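Diese Website verwendet Cookies. Mit der Nutzung stimmst du dem zu. OK | Mehr erfahren

Greifen nach Regeln — unsere kleine Galerie

Hallo zusammen! Nesrin Keskin und ich schreiben gerade an den Hausregeln fürs Aufnehmen mit Handgreifern, Arbeitstitel »Silley«. Im März waren es noch 13 Punkte, jetzt sind es 4 (hurra!), und die zeige ich euch gleich am Material.
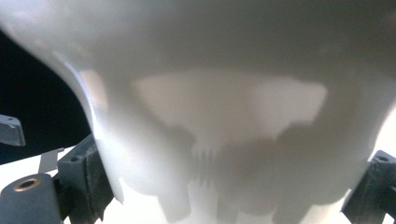

Regel 1 ist meine liebste: Erst fassen, dann kurz ruhig halten, dann heben. Klingt banal, aber wer hetzt, verdirbt uns die halbe Aufnahme. Beide Finger sollen am Objekt anliegen, so wie die zwei dunklen, rauen Blöcke links und rechts an dem weißen Ding — und wenn es fast das ganze Bild füllt, ist das völlig in Ordnung. Regel 2: kein Nachhelfen mit der freien Hand, auch wenn es juckt! 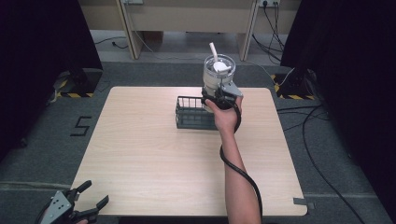 Regel 3 betrifft die Kabel. Die gehören außen am Unterarm entlang, mit genug Spiel fürs Handgelenk. Und Regel 4: Nach rund 2000 Griffen ist Pause, Backen abwischen, Schrauben prüfen. Nesrin wollte erst noch früher stoppen, da streiten wir weiter. Einwände gern per Mail an mich!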